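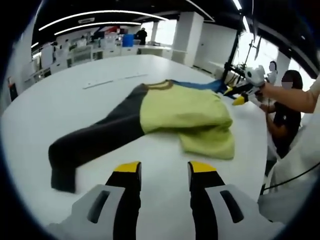
La de manga larga, sobre la mesa blanca.

El Utcombe volvió a perder en casa y yo volví a renovar el abono. No sé cuál de las dos cosas dice peor de mí. Fueron 3628 espectadores según el marcador, que este año cuenta a la gente con más acierto que nuestro lateral derecho los fueras de juego.

El Pirneck vino a lo suyo: once señores detrás del balón y un delantero que parecía haber perdido el autobús. En la única contra que tiraron, gol. Quedaban tres minutos para el descanso y mi vecino de asiento ya iba camino del bocadillo, así que se lo tuve que contar yo, con gestos. Creo que entendió que habíamos marcado nosotros. Se le veía feliz en la cola.

En la segunda parte el entrenador movió el banquillo. Salió el medio centro zurdo, el que fichamos del Brerora en enero, y durante un rato dimos dos pases seguidos — a veces tres — sin que el cuarto acabara en la grada. 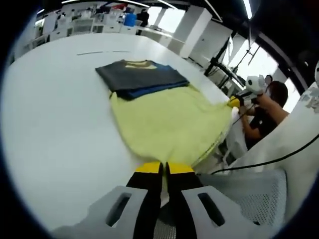 Luego se cansó, o se contagió, y volvimos al pelotazo. A mí el pelotazo no me parece mal si arriba hay alguien que mida más que el portero contrario. El nuestro mide lo que mide y salta por cortesía.

Del penalti no voy a hablar. Bueno, un poco. Lo tiró el central, que no había lanzado uno en toda la temporada, y lo tiró como quien devuelve un libro a la biblioteca. El portero casi le da las gracias.

En octubre toca ir al campo del Cheng, que tiene césped nuevo y aparcamiento a tres kilómetros. La entrada visitante incluye vistas a una columna. Iré, claro. Si ganamos, nos ponemos a dos puntos de los de arriba, y si perdemos ya me sé el camino de vuelta. A los que vengáis: el bar de la estación cierra a las nueve y la tortilla se acaba antes.
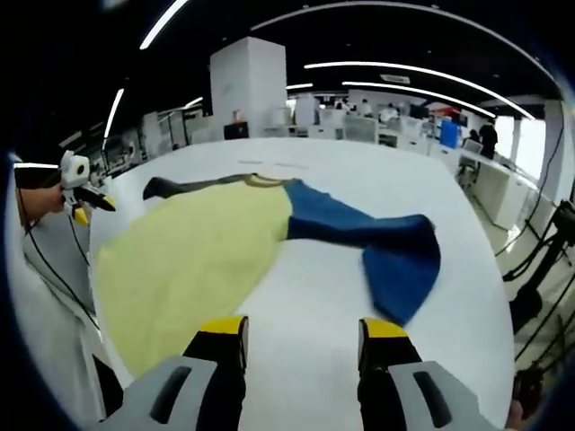
Amarillo pálido y azul oscuro, extendidos en la mesa.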